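Monti Twin-Arm Recording Bench

Home / Benches / Two-arm / Monti

Two arms, one board, and everything you need to start gathering demonstrations for your own learning system.
Stock: builds in batches, next batch October
Board finish: speckled tan
Wall panels: circuit (blue) or plain white

About the Monti

We started Usau because we were tired of seeing good people spend the best part of a season building a table. You get the arms, you get the computer, you have a lovely idea about teaching a machine to turn a box over or hand a part across, and then you spend weeks cutting rail and chasing a loose connector before you record a single thing. The Monti is the bench we wished somebody had sold us back then. It comes with both arms bolted down, the cables clipped along the links, the walls up and the software loaded, and most customers record their first usable example on the day they open the crate (Toivo Ojala, who packs them, would like me to add that you should please keep the crate).

It is meant for work where two hands are better than one. Holding and turning, steadying and picking, passing across the middle, squaring something up so the other arm can get a grip on it. A person drives the arms by hand through the pair of leader arms, the follower arms copy, and the bench records every joint position and every camera view together on one clock. Do that enough times and you have a set of examples that a policy can be trained on. The bench doesn't care which training code you like, and we've tried hard to keep our own opinions out of the file format.
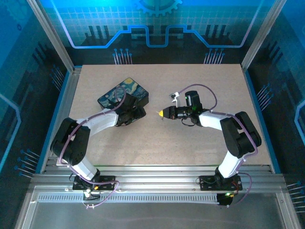
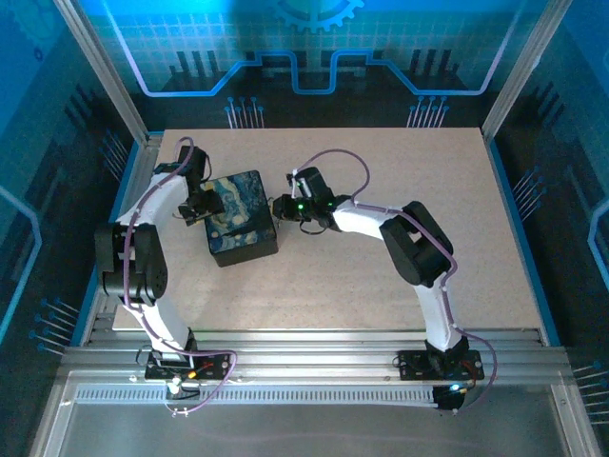
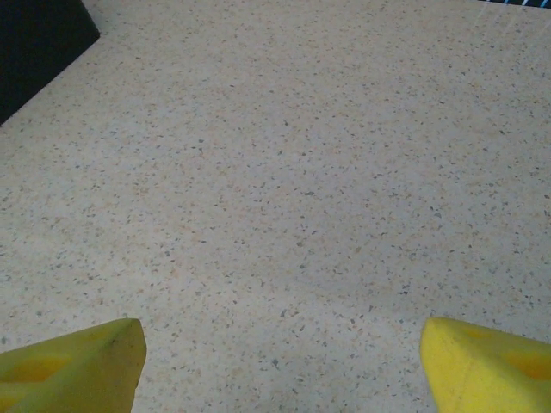
Setup and Recording

Both arms sit side by side on the front rail, and the base plates bolt down to it, so you can slide them closer together or farther apart with the hex key in the drawer. Please do tighten them again before you record! A base that creeps a little over an afternoon will give you examples that disagree with each other, and you will go looking for the trouble in your training code, where it isn't.

The walls get more comments than anything else we make. We print the panels ourselves, and the blue circuit design was drawn by Nokuthula Magagula, who wanted something busy enough to be a fair background and steady enough that it would look the same in every recording. If you plan to move your trained policy to another room or another bench, we'd suggest recording part of your set with the white panels in. They lift out of the corner posts and swapping all three is a ten-minute job once you have the knack of it.

For a first task, pick one small box and stay with it. A printed box is a good choice, with a pattern that makes its turns easy to see when you play the recordings back. Put it down a little differently each time: nearer the left arm, nearer the right, square to the rail, then at an angle. Ritva Riihimäki, who runs our training days, asks new customers to record 25 examples, watch every one of them back, throw out the clumsy ones, and only then carry on to 60. It feels slow at the time and I have never known anyone to regret it.

Try to record the approach as carefully as the grip. People tend to rush the arms over to the box and then go gently once they are there, and a policy will pick up that same habit from you. Come in at an even pace, and if you miss, keep the recording going and correct yourself. A few good recoveries are worth having, and the software lets you tag them so that you can find them again or leave them out.

Cameras

The Monti records from a fixed overview camera and from a small camera at each wrist. The wrist views are close and low, with the fingertips at the bottom of the picture and the board stretching away in front of them. They can look rather bare until something comes between the fingers, so check the overview when you are sorting your examples, and keep all the views together when you copy a set to another machine. The software will warn you if one is missing.

Storage and Software

Recordings are handled by Uvo, our own recording program, which is included and has no yearly fee. The drive supplied holds 1000 short two-arm examples at the standard settings, and the larger drive holds 2000. Eetu Tuominen wrote the export screen and has a soft spot for awkward requests, so if your group uses a format we don't list, send him a sample file and he will generally have something for you to try.

What Comes in the Crate

Two follower arms with grippers, fitted and cabled
Two leader arms with table clamps
Enclosure with corner posts and wall panels
Overview camera and two wrist cameras
Recording computer with Uvo installed
Spare fingertips, one pair
Spare cable clips (you'll lose a few)
Hex keys, printed manual, power supplies

Care

Wipe the board with a damp cloth and nothing stronger. Look over the cables before each session and make sure the loop at the wrist is free to move through its whole reach. If it pulls tight when the arm stretches out, give it more slack at the nearest clip. Fingertips are a wearing part and should be changed as a pair.

Delivery and Help

Benches ship from our Illimberg workshop by freight, fully assembled apart from the leader arms and the overview camera. You'll want a second person for the lift and a doorway that is wider than you think. Jarmo Nieminen answers the help line from 9 in the morning until 4 in the afternoon, and he is happy to stay on the phone while you power up for the first time.

See also: Monti white panel set / Leader arm clamps / Larger recording drive / Fingertips, pair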